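報道関係者各位

株式会社Tiltimum

業務用木製テーブルの再生・貸出サービス「Koltden」、6月より提供地域を拡大
全国23か所の受付窓口で、引き取りから天板の再仕上げ、再納品までを一括受託

業務用家具の保守および再生事業を営む株式会社Tiltimum（代表取締役：Clem Wihongi、以下「当社」）は、木製テーブルの再生・貸出サービス「Koltden」（コルトデン）の提供地域を6月より拡大し、提携先を含む全国23か所の受付窓口において申込みの受付を開始いたします。あわせて、従来は法人に限定しておりました契約の対象を、学校、公共施設、個人事業主の皆様にも広げてまいります。

「Koltden」は、事業所や教育施設、共同作業場などで長年使用された木製テーブルをお預かりし、天板の研磨、再塗装、脚部の締め直しおよび部材交換を行ったうえで、元の場所へお返しするサービスです。お預かりしている期間中は、ほぼ同じ寸法の代替テーブルを無償でお貸しいたします。当社が再生を手がけた木製テーブルは、サービス開始以来の累計で2,362台となりました。

■提供地域拡大の背景

木製の天板は、日々の使用によって表面に細かな傷や輪染み、日焼けによる色むらが生じます。構造そのものには問題がなく、手入れをすれば引き続き使用できる状態であっても、見た目の傷みを理由に一括で入れ替えられる例は少なくありません。とりわけ施設の改装や移転の際には、工期の都合が優先され、既存の家具の状態を一台ずつ確認する時間を確保しにくいという事情があります。

当社がこれまでに承ったご相談の中でも、「傷んでいるのは天板の表面だけだが、修理を頼む先が分からない」「修理に出している間、作業する場所がなくなる」「台数が多く、置き場所を移すだけでも負担が大きい」といったお声が繰り返し寄せられておりました。一方で、当社の工房は一か所に限られており、遠方のお客様については輸送に要する費用と日数が折り合わず、お引き受けできない案件が続いておりました。

このたびの拡大は、こうした状況を受け、各地の家具修理業者および運送業者との業務提携が整ったことにより実現したものです。お客様は最寄りの窓口にご相談いただくことで、現地での状態確認、見積り、搬出、再生作業、再納品までの手続きを一つの契約で済ませることができます。

■サービスの内容

（1）状態の確認とお見積り
担当者がご指定の場所に伺い、天板の反り、割れ、接合部の緩み、塗膜の状態を確認いたします。確認の結果は一台ごとに所定の用紙へ記入し、再生が可能なもの、部材の交換を要するもの、再生をお勧めしないものに区分してお渡しします。状態の確認に要する費用は、提供地域内であれば当社が負担いたします。お見積り後にお申込みをされない場合も、費用のご請求はございません。

（2）搬出と代替テーブルの設置
搬出は原則として一日で行い、同日中に代替テーブルを設置いたします。代替テーブルには、当社が保有する400台を超える貸出用在庫の中から、幅、奥行き、高さの近いものを選定いたします。色調や木目についてのご希望も可能な範囲で承りますが、在庫の状況によりご希望に沿えない場合がございます。

（3）再生作業
お預かりしたテーブルは、工房において既存の塗膜を除去したのち、傷の深さに応じて研磨を行います。欠けやへこみについては、同じ樹種の材を用いた埋め木、または着色した充塡材によって補修いたします。金具類は取り外して点検し、摩耗が認められるものは交換いたします。交換した部品については、品名と数量を作業報告書に記載いたします。

（4）再納品と保守
再生を終えたテーブルは、当初の設置場所へお届けし、水平の調整と脚部の締め付けを行ったうえでお引き渡しいたします。希望されるお客様には定期点検の契約をご用意しており、点検時に見つかった軽微な傷については、その場で補修いたします。
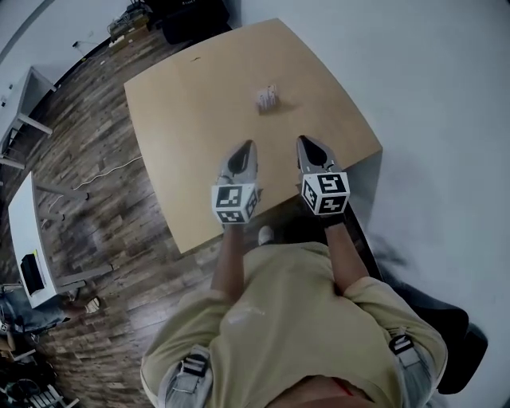 明るい色の木製テーブルに向かい、両手に器具を持つ人

■選択できる2種類の仕上げ

天板の仕上げについては、使用環境に応じて次の2種類からお選びいただけます。

「Ulteto」（ウルテト）は、植物由来の油を木部に浸透させる仕上げです。木肌の手触りを生かすことができ、部分的な補修が容易であることから、打合せ用のテーブルや図書室の閲覧机など、落ち着いた環境での使用に適しています。定期的に油を補う必要がありますが、手入れはお客様ご自身で行っていただくことも可能です。再納品の際に、手入れの手順をまとめた冊子と専用の布をお渡しいたします。

「Lowther」（ラウザー）は、水性塗料を塗り重ね、表面に塗膜を形成する仕上げです。工具や器具を置く機会の多い作業台、来客が頻繁に入れ替わる共用スペースなど、水拭きや物の移動が多い場所に向いています。艶は控えめに調整しており、照明の映り込みを抑えたいというご要望にも対応いたします。塗膜に深い傷が生じた場合は、天板全体の再塗装が必要となることがあります。

いずれの仕上げについても、元の色に近づけるか、あるいは明るめの色に整えるかをご相談いただけます。長年の使用によって濃く変色した天板の場合、研磨によって本来の明るい木色が現れることがありますが、色の出方は樹種や以前の塗装によって異なります。そのため当社では、作業の前に天板の裏面など目立たない箇所で試し塗りを行い、その結果をご確認いただいてから本作業に着手いたします。

■先行利用のお客様から寄せられたご意見

提供地域の拡大に先立ち、一部の提携窓口において試験的な受付を実施いたしました。ご利用いただいたお客様からは、次のようなご意見をいただいております。

「開設当初から使ってきたテーブルで、買い替えには踏み切れずにいました。返ってきたものを見て、利用者の方々から新しくしたのかと尋ねられました。」（共同作業場・運営担当）

「代替のテーブルが少し高く、慣れるまで座りにくいという声がありました。次回は椅子との組合せも含めて事前に相談したいと考えています。」（設計事務所・総務担当）

「天板の裏に貼られていた古い管理票を残してほしいとお願いしたところ、そのままの状態で戻ってきました。備品台帳との照合に必要でしたので、助かりました。」（専門学校・事務局）

代替テーブルの高さに関するご指摘を受け、当社では状態確認の際の記入項目に、併用される椅子の座面高を追加いたしました。また、管理票や銘板の取り扱いについても、残す、移設する、撤去するのいずれをご希望か、申込書でご指定いただけるように改めております。

■代表取締役 Clem Wihongi のコメント

「当社は、小さな修理工房として事業を始めました。当時お預かりしていたのは食卓が中心で、業務用のテーブルをまとめてお引き受けするようになったのは、ある学校からのご相談がきっかけです。同じ形の机であっても、窓際に置かれていたものと廊下側に置かれていたものでは傷み方が大きく違い、作業の手順も一台ごとに変えなければなりませんでした。その際に作成した記録用紙が、現在の状態確認の書式の原型となっています。

遠方からのお問い合わせをお断りすることが続き、心苦しく感じておりましたが、各地で長く家具の修理に携わってこられた事業者の皆様のご協力により、ようやくお応えできる体制が整いました。提携先の職人の方々からは、塗料の選び方や梱包の方法について多くの助言をいただき、当社の作業基準にも反映しております。今後も、一台ずつ状態を確かめる仕事を丁寧に続けてまいります。」

■提携窓口の役割と作業基準

受付窓口では、ご相談の受付、現地での状態確認、搬出入の日程調整を担当いたします。再生作業は、当社工房のほか、当社の作業基準に基づく研修を修了した提携工房が行います。どの工房が作業を担当するかは、テーブルの寸法、樹種、ご希望の仕上げを踏まえて決定し、お見積書に明記いたします。

提携工房で作業を行った場合も、引き渡し前の検査項目は当社工房と共通です。検査では、天板の平滑さ、塗りむらの有無、脚部のがたつき、縁の手触りを確認し、検査担当者が報告書に署名いたします。基準を満たさない箇所が見つかった場合は、再度の作業を行ったうえで改めて検査いたします。

搬送時の梱包には、繰り返し使用できる布製の養生材を用います。使用後の養生材は窓口ごとに回収し、洗浄のうえ再使用いたします。

■お引き受けできないもの

次に該当するテーブルについては、原則としてお引き受けできません。あらかじめご了承ください。

・天板を貫通する割れがあり、強度の回復が見込めないもの
・虫害が進行しているもの
・壁または床に固定され、取り外しによって建物を損なうおそれがあるもの
・文化財としての指定を受けているもの
・天板の表面材が薄く、研磨に適さないもの

再生をお勧めしないと判断した場合でも、天板のみを別の用途に転用できることがあります。棚板や掲示板の枠材などへの加工をご希望の際は、状態確認の折に担当者へお申し付けください。加工の可否と費用を個別にご案内いたします。

■説明会および工房見学のご案内

提供地域の拡大に伴い、施設管理のご担当者様を対象とした説明会を、6月中の木曜日に当社工房にて開催いたします。説明会では、状態確認の進め方、仕上げの選び方、搬出当日の流れをご説明するほか、二つの仕上げを施した天板の見本に実際に触れていただけます。終了後には、ご希望の方を対象に作業区画の見学を実施いたします。

参加費は無料ですが、事前のお申込みが必要です。作業区画では木粉が舞うことがありますので、汚れても差し支えのない服装と、かかとの低い靴でお越しください。お持ちのテーブルの写真と寸法の控えをご持参いただければ、会場にて簡単なご相談を承ります。報道関係者の皆様の取材につきましても、同日に受け付けております。撮影をご希望の場合は、機材の搬入経路をご案内いたしますので、お申込みの際にその旨をお知らせください。

■今後の予定

当社では、提携窓口での受付状況を見ながら、椅子および収納家具への対象拡大を検討してまいります。椅子につきましては、座面の張り替えを伴うご相談が多いことから、張り替えを専門とする事業者との協議を進めております。対象品目を追加する際は、改めてお知らせいたします。

また、再生を終えたテーブルの一部について、設置から一定期間が経過した時点での天板の状態を調べ、仕上げごとの手入れの目安を見直す予定です。調査にご協力いただけるお客様には、点検を無償で実施いたします。

■会社概要

会社名：株式会社Tiltimum
代表者：代表取締役 Clem Wihongi
事業内容：業務用家具の保守・再生、貸出用家具の管理、木部塗装に関する研修の実施

■本件に関するお問い合わせ

株式会社Tiltimum　広報担当
取材、写真の提供、説明会への参加に関するお問い合わせは、当社ウェブサイトの報道関係者向け窓口よりお寄せください。サービスのお申込みおよびお見積りのご依頼は、お近くの「Koltden」受付窓口にて承ります。

※本リリースに記載の内容は発表時点のものです。提供条件は予告なく変更する場合がございます。
※地域や建物の条件により、搬出および代替テーブルの設置を同日中に行えない場合がございます。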